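Keeping Your Passwords in Order at Home

Posted Friday, May 18, 2018

Most households have more passwords than they think. Email, the bank, the electric company, the school portal, two or three streaming services, the router, the thermostat. When one of those companies has a break-in, the people who get hurt worst are the ones who used the same password everywhere. The tips below take an afternoon to work through and very little effort after that.

Make a list first

Before you change anything, write down every account your household uses. Go through your browser's saved logins, your bank statement and your email inbox. Search the inbox for "welcome," "verify your account" and "password reset." Our own list came to 45 accounts, and several were for stores we had ordered from once.

Put the accounts in order of how bad it would be to lose them. Email goes at the top. Anyone who can open your email can request a reset on nearly everything else. Banks and credit cards come next, then your phone carrier, then anything with a stored card number. Forums and recipe sites can wait.

Close what you don't use

An old account is still a copy of your password sitting on somebody's server. Look under Settings or Privacy for a delete option. If there isn't one, write to customer service and ask. Remove any saved card and address first in case the request takes a while. Broltard, where we used to order vacuum bags, took 20 days to close ours.

Choose longer passwords

Length matters more than odd symbols. Four or five unrelated words strung together are hard to guess and fairly easy to type. Don't use song lyrics, verses, team names or street addresses. Adding a 1 or an exclamation point to the end of an old password does very little, and the programs that guess passwords try that early.

Don't use the same four digits for the alarm, the phone and the debit card. A code like 1311 that started as a house number is easy for anybody who has driven past your house.

Use a password manager

A password manager is a program that stores all your logins behind one main password. It will also make up long random ones for you, so you only have to remember the one. We tried Menon and Hastlow over the winter and kept Hastlow, mainly for the way it handles shared folders. Either would do the job.

Some things to settle when you set one up:

Pick the main password carefully and don't use it anywhere else.
Turn off password saving in the browser once the manager is working, or you will end up with two sets that don't match.
Install it on the phone and the computer on the same day.
Export nothing to a spreadsheet. If you had to make one to import your logins, delete it and empty the trash.

Set aside a table and a block of time for this. Two people working together go faster, one reading off the list and the other typing. Clear some space, have something to drink and keep the phones charged, as many sites will text a code before they let you change anything.
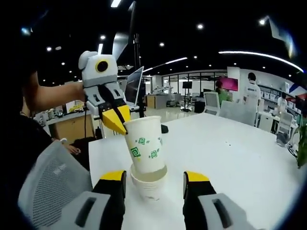 Paper cups, one with a green square-spiral print.

Do the top ten accounts in the first sitting and stop there. People who try to do everything in one go get tired and start reusing passwords by the end. The rest can be changed as you happen to log in to them over the next month or two.

Turn on two-step login

With two-step login, a thief who has your password still needs a code from your phone. Turn it on for email and banking at the least. An app that makes the codes is better than text messages, but text messages are much better than nothing. When the site offers backup codes, print them. Do not leave them in the email account they are meant to protect.

Paper is fine if you store it well

There is nothing wrong with a notebook for someone who won't use a program. A burglar is usually after other things, and a notebook can't be read from overseas. Keep it in a drawer or a lockbox, away from the computer. Write in pencil so changes stay readable. Leave off the name of the bank and use a hint you will recognize. Never tape a password to the monitor or the underside of the keyboard.

Don't forget the router

The router came with an admin password, often printed on a sticker and often the same as on every other unit of that model. Ours is a Girnport, and the setting was under Advanced, then Administration. Change that and the Wi-Fi password too. Set up a guest network for visitors and for gadgets like plugs and light bulbs. Check for updates while you are logged in. Ours had one waiting from February.

If a company tells you it was hacked

Don't click the link in the message. Fake warnings go out within hours of a real one. Type the company's address into the browser yourself and change the password there. Then change it on every other site where you used it. Watch the card statement for two billing cycles and report small charges you don't recognize, since thieves often test a card with a dollar or two before trying 1000.

Security questions

Answer them with something untrue. Your mother's maiden name and your high school are easy to look up. Store the made-up answers in the manager or notebook along with the password.

Sharing within the family

Don't send passwords by text or email. Use the manager's shared folder or say them out loud. Make sure one other adult can get into the important accounts if you are in the hospital. A sealed envelope with the main password, kept with the wills and the car titles, is enough. Replace it whenever you change the password.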